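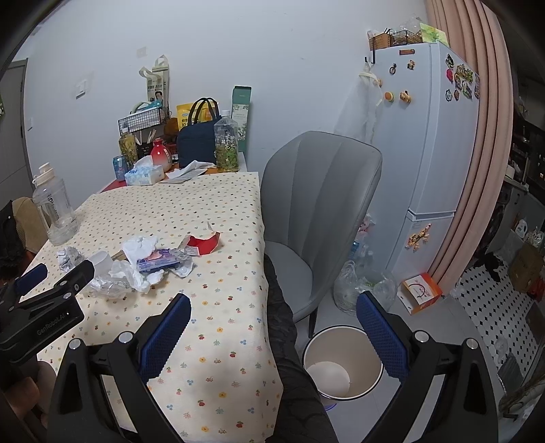 How long does it take to learn to repair an accordion? The man who runs the small workshop in Zomdale thinks it takes four years before a customer can trust you with the reeds, and much longer before you trust yourself.

He is 51 years old and he has repaired accordions since he left school. His workshop is on the second floor above a shoe store, and you hear it before you find the door. When I came, he was pressing the same key again and again, with his ear close to the instrument. He did not look up for some minutes.

"This one note is slow," he said at last. "The owner says it is fine in summer. In December it wakes up late, like a teenager."

The instrument was a Burnetti with 120 bass buttons, and it belongs to a woman who plays at weddings in Iltcombe. He opened it for me. I had never seen the inside of an accordion, and I was surprised how much of it is wax and leather and small pieces of wood. The reeds are fixed in rows with a mixture of beeswax and rosin. He cooks this mixture himself in an old coffee pot, and he would not tell me the proportions.

"My teacher did not tell me also. He let me stand near the pot, and I had eyes."

His teacher worked for Purves, the firm that made accordions in Zomdale until the factory closed. The boy came there at sixteen to sweep the floor and carry boxes. In the first year he was not allowed to touch a reed. He cleaned old wax from reed blocks with a knife, and he says he hated every block. In the second year they gave him leather valves to glue, and he glued the first 40 of them on the wrong side.

"They made me take them off again, all of them. Nobody shouted. I would have preferred shouting."

I asked him what people do wrong with their instruments. He answered quickly, so I believe he gets this question often. They leave the accordion in the car. They store it standing the wrong way, and the valves begin to hang. They pull the bellows open without pressing a key or the air button, and then they are surprised when the corners leak. One customer washed the keyboard with kitchen cleaner, and the keys became yellow and sticky.

"I am not angry with them. If they were careful, I would have to find other work."

A complete tuning costs 666 dollars at his workshop, and he knows that many people go home when they hear the price. He scratches a very small amount of metal from each reed, from the tip to make it higher or near the rivet to make it lower. Then he plays it, waits, and plays it again. If he takes too much, he must repair his own mistake on the other end of the reed, and this makes it weaker. Some instruments have more than 400 reeds. He does not tune after lunch, when his ears are lazy.

The workshop receives instruments from the whole region now, also from Iltcombe, where the last repairer has retired. Last year he bought what was left of the old Purves stock for 1000 dollars. There were springs, buttons and a drawer of reed plates which are not made anymore. He showed me the drawer, but he closed it quite soon.

Does he play himself? He made a face. He knows three waltzes and the beginning of a tango, enough to test every register. At home his wife plays the piano, and he listens from the kitchen. The piano is out of tune, she tells him. He says a piano is a different profession.

Before I left, he went back to the slow note. He had lifted the reed block out and put a new valve on it, a strip of leather no longer than a fingernail. He closed everything with the pins and pressed the key. It sounded good to me. He shook his head and began to take the pins out again.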